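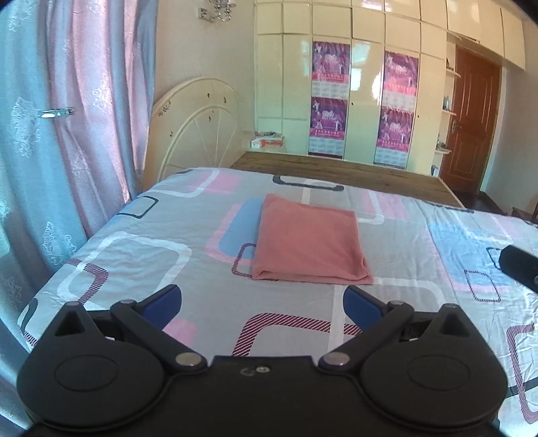

Where should you fold towels if you don't have a laundry table? On the bed, with the sheet pulled reasonably flat first, because a bed is the right height for most backs and big enough to leave the finished ones lying out while you do the rest.

By Auður Fogh
January

I own a folding board. It is a Husside, it has hinges, and it has spent its life behind the wardrobe holding up a roll of gift wrap. The bed does the job for free.

Start by smoothing the sheet with your forearm. You don't need hospital corners. You need a surface that won't put a crease in the towel that wasn't there before.

Shake each towel once, hard, away from the lamp. Lay it down and tug the corners square. Fold it lengthwise in thirds, then in half, then in half again if your shelf is as stingy as mine. A bath towel done this way fits a shelf 10 inches deep. Hand towels get halves only. Washcloths get whatever patience you have left.

Busy sheets are a mixed blessing. If yours has a loud print, you can't use the pattern as a guide unless it runs in straight lines, and most of them wander. Use the edge of the mattress. On the other hand, a plain salmon or white towel shows up nicely against all that commotion, and you will not lose a washcloth until spring.

Put the folded edge facing out on the shelf. It looks tidier and you can pull one towel without dragging down its neighbors. New stack goes under the old stack, or the same two towels do all the work while the rest retire.

Soft towels slump. Mine are elderly Brøndums with the backbone of custard, so I keep piles to six and accept a slight lean.

Finally, clear the bed before evening. A pile left there at bedtime moves to the chair, and the chair does not give things back.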